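Subject: Re: [clulstead-toylib] Block sort, what goes in which tub
Date: November 16, 2024

On the chunky blocks, the Clulstead branch wrote:

> We've had three tubs back since February and the printed ones are all
> mixed in with the plains. Do we keep the picture blocks together or put
> them back with their colours? Also is the bear one ours or Siriwan's?
> The sheet says 462 pieces all up and I don't want to recount.

Quick one, on my way out the door.

Picture blocks stay together please. Kids go looking for the animals and tip the whole lot out otherwise. Plains by colour, same as last time, lids on, labels facing out. Anything chewed goes in the Keseo bag and I'll deal with it.

Bear is ours I reckon. Siriwan's list has a duck and two cats, no bear. Check yours agaisnt this one before you swap anything over:
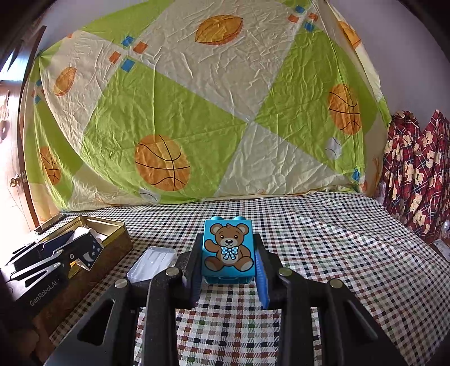 Bear block, blue, two studs, checked bow tie. Belongs in the picture tub.

If yours has a different bear let me know, there may be two sets going round. Don't worry about the 462, that's the old sheet from before we split the tubs. New one is in the folder under Flarkemard, page 7.

Wash is warm soapy water, then onto a towel overnight. No dishwasher, the prints come off. Found that out the hard way with the farm set.

Still short one lid for the big tub. If anyones got a spare arvo to look through the back cupboard, ta.

Cheers, back online tonight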